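What Does a Picking Robot Do All Day?

Hello again! Last time I wrote about how lifts know which floor you're on, and lots of you wrote in to ask for robots next. So I've been finding out about a kit called Lalix, made by a firm called Tolon. It's a set of things that lets a robot with two arms and two legs practise working in a parts store.

First of all, what's a parts store? Think of your box of building bricks. If they're all mixed up, it takes ages to find the one you want. Now think of a factory that needs 4000 little bits every day! It can't have people digging about in a heap. So the bits go on shelves, each kind in its own place, and somebody fetches what's needed. That job is called picking. (Not the nose kind. Clifford Melnyk, who draws our puzzle page, made me put that in.)

The Lalix shelves are bright yellow. The big parts go on top and the little ones go underneath. 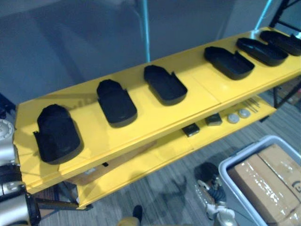
Black trays along the top shelf, small parts on the shelf below.

I like picking as a robot job because it sounds so easy. You could do it when you were three! But try this at home. Put a coin flat on the table and pick it up with thick gloves on. Tricky, isn't it? Your bare fingertips can feel the edge of the coin, and they know how hard to squeeze without you even thinking about it. A robot has to be taught all of that. A tray with low sides is one kind of puzzle, and a thin flat disc is another kind altogether.

Robots can have more than one camera, too. One can be up at the head, a bit like your eyes, and gives a wide view. Another can be down by the wrist, and that's the one I'd love to have myself. Imagine being able to look out of your own sleeve when you've dropped something behind the sofa!
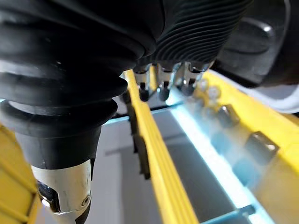 From the Kollutden Young Makers' Club, Robots and Machines Group

A wrist camera sees things very close up, with the robot's own fingertips hanging down into view. That's handy when you're trying to line up a finger with something small. The wide view is better for finding your way about, and for answering questions like "where's the bin?" and "is there anything in it yet?" People do this too. You look across the kitchen to find the biscuit tin, and then you look closely to find the chocolate one.

Once a part has been picked it has to go somewhere, and with this kit that means a light plastic bin with a piece of cardboard in the bottom.

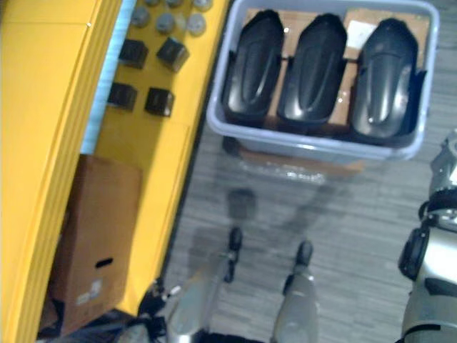 Three black parts side by side in the bin.

Putting things down is harder than it sounds as well. If you let go too high, the part drops with a bump. If you let go too low, you squash your fingers! Robots get better at it by having lots of goes. With Lalix, one practice round is 100 picks, and the people at Tolon told me that a beginner robot usually does 400 picks before they try it on anything new. I asked if it gets bored. They said no, but they do.

The bit I wanted to know most was whether the robot could use both arms for different things, like when you hold the jar with one hand and turn the lid with the other.

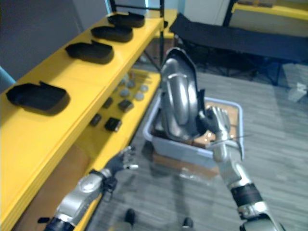

Two hands are a big help in a parts store, as long as they don't get in each other's way. Each arm has its own joints, and the robot's computer has to keep track of every one of them. Our robot's right hand has its fingers wrapped round a big, shiny, curved metal part at the bin, while the left hand is open in front of the lower shelf, close to the little black blocks. Try holding a mug in one hand and keeping the other one spread out flat over the table. You have to think about both at once, and you've had years of practice.

So would I want one? Well, the full Lalix kit costs 790 pounds a month to borrow, and you have to have the robot already, so it isn't going on my birthday list. It's meant for colleges and workshops. Halonen College has ordered a set for November, and I've asked very nicely if our group can come and watch.

If you've got a question about robots, send it in! I'm already working on one about how they keep their balance.

More from Robots and Machines
How does a lift know where to stop?
Make a grabber from card and string
Why do robots need so many joints?
Clifford's puzzle page: gears and pulleys
What's inside a vending machine?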